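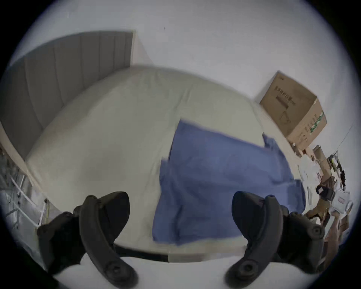 Re: [indville-grippers] Left finger sticking open

10 Nov 2025

Eifion Rees wrote:
> Second time this week the left finger has stayed open after release.
> Trigger feels normal, log says closed. Anyone else on the bed routine?

Yes, and mine lies in the log as well. I got 60 grabs into the blue cloth on the cream duvet before it quit, and Oko cheerfully recorded the next 10 as good. Those are binned.

The pivot screw had backed out far enough to bind. I've nipped it up and put a dab of threadlocker on it – the Fondska kind, so give it overnight to cure. Please don't free a stuck finger by hand with the power on. Trevor did, and it shut on his thumb. He's fine, and has told everyone.

Can you check yours and send me the log from grab 40 on? I'd like to know when it starts fibbing.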